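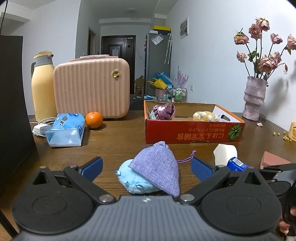

Why do walls need two coats of paint?

Maybe you have seen your parents paint a room. They paint the whole wall, they wait, and then they paint it again! Why do they do the same work two times?

Paint is made of very small grains of colour, called pigment, and a kind of glue which holds them together. In the tin there is also water. When you put the paint on the wall, the water goes away into the air. The colour and the glue stay, and they make a thin skin.

How thin? One coat of dry paint can be thinner than a hair from your head. If the old wall is dark red and the new paint is light yellow, the red can still show through. The second coat covers the places where the first one is too thin.

Why not put one very thick coat? Thick paint is heavy, so it runs down the wall and makes drops. Also the outside dries first and the inside stays soft. Then the skin can get wrinkles, like the skin on warm milk.

Between the two coats we must wait. For many wall paints it is 4 hours, but the right time is written on the tin. In a cold or damp room it takes longer.

Try it yourself

Take a piece of brown cardboard and some white poster paint. Paint all of the cardboard and let it dry. Now paint only one half again. When it is dry, look at the two halves near a window. Which one is whiter?

Ask an adult before you begin, and put old newspaper under your work.

Text by Inès Perrin

More to read
Why does plaster crack?
What is inside a wall?
How does a spirit level work?
Where does the dust go?

Shared 200 times | 5 comments

Contact | © Koria | Back to top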